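Print | E-mail

4.2 Listening in small rooms

We spent a good part of July going back over the evening concerts at Floninmont, and the more we listened, the more we felt that the solo guitar sets deserved a section of their own. Of the 37 listeners who filled in our cards, 30 said they could follow the quiet passages with ease.
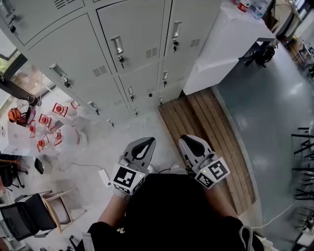

Figure 2. Hand-held grippers with marker cubes.

The duo sets were a different story, and a rather happy one! People sat closer to the players, hummed along (softly, for the most part), and stayed up to 32 minutes afterward to talk about the songs they had just heard, a habit we come back to in the next section.

Print this page | E-mail this page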